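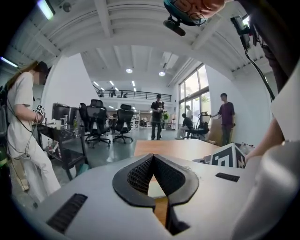 My lab paid for one of these kits and we still went back to printing our own fingers, so what's the Zuvent giving you for the money? Came in as a reply to my June thread, and it's a fair question, so you get a whole new thread out of it. Buckle up.

1/ Quick recap for anyone new. The Zuvent is a hand-held gripper you carry around and do stuff with, and it records what you did so you can train a robot on it later. We've been renting a set through Fleltley and I have to decide whether we buy. I have opinions (you knew that).

2/ Price first. The base gripper is $849. The backpack frame is another $348 and it's sold separately, which annoyed me when I got the quote and still annoys me now. You can run without it if you like standing next to a desk all day.

3/ So, printed fingers. We did that too! Ours were fine on cubes and awful on anything skinny. The soft black pads on this one are the part I'd pay for. They give a little, and I stopped having to line everything up like I was threading a needle.

4/ I've also dropped a finger on a hard floor twice and the pad was fine both times. My printed ones would have been in the trash. (Please don't drop yours on purpose and send me the bill.)

5/ The thing that sold me in week one was long thin pieces. Slide the piece in at a slant, squeeze, lift. I'd budgeted a whole afternoon for practice and was recording keepers before my coffee was gone.

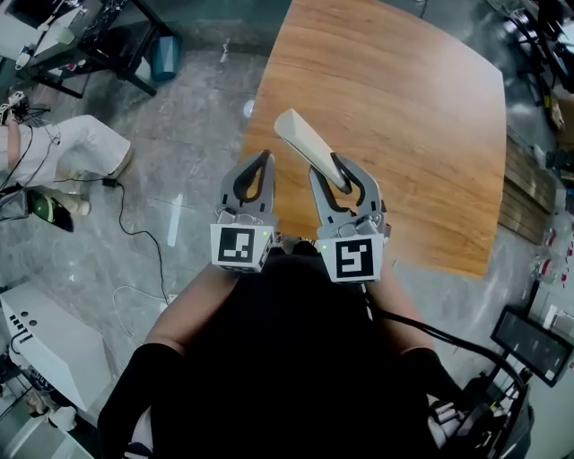 Right finger on the cream piece, green lights on at the marker blocks.

6/ About those marker blocks, because I get asked every single time. They're how the software knows how far apart the fingers are. Keep them clean! A thumbprint on mine cost me a morning of weird readings, and I blamed the firmware in a very long email. Sorry, Zuvent support. You were very nice about it.

7/ Cables. Ugh. It's a wired kit, and you will get to know those wires. Route them down your side before you start, then walk the whole area once and see what snags. I keep a roll of soft hook-and-loop in my pocket and hand out strips like candy.

8/ Loose sleeves are trouble too. Short sleeves or snug arm covers, pick one. A floppy cuff got into the linkage on me and I had to stand there like a caught fish until somebody backed the screw out.

9/ Somebody's going to ask about Dumitrescu. I tried theirs for a couple of weeks. Lighter in the hand, nicer trigger, and the app is so much prettier. But the pads are stiff and my blocks kept rotating when I tilted my wrist. If you only ever pick up boxes from straight above you might love it. 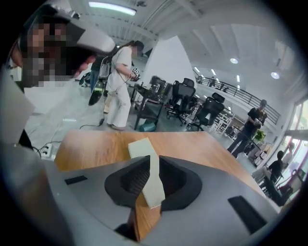 Murali Salian
8 October 2024

10/ Back for part two, and blocks are where I want to start. Standing a block upright on the table is easy. Carrying it upright with a bit of lean, then setting it down without that little hop at the end? That's where you find out how good your grip is. Go slow on the release. Slower than that!

11/ Numbers from our last stretch with the rental set: 928 recordings, 161 tossed. Most of the tossed ones were me forgetting to calibrate after lunch, so don't hold that against the hardware. The app does remind you. It's a tiny gray line of text and I read right past it, and I've asked them to make it bigger.

12/ Comfort. The housing is chunky. I have medium hands and I'm fine for an hour, then my wrist starts complaining. Swap people often. We take turns and whoever's off goes through the recordings, which also means bad ones get caught the same day.

13/ Renting vs. buying: Fleltley's been great. A pad tore, the new one showed up in the next delivery, no forms. Lonbridge rents them too but wanted a longer commitment than I could get signed off, so I can't tell you what they're like once you're in.

14/ My vote is buy the gripper, skip the backpack frame until you know you'll be moving around a lot, and order spare pads in the same box so you only pay shipping once.

15/ If you've got the newer pads with the deeper ribs, tell me how they do on glossy plastic. Mine slip on anything shiny and I can't work out if it's the pads or me. Replies are open, and yes, I'll get to the left-handed question tomorrow.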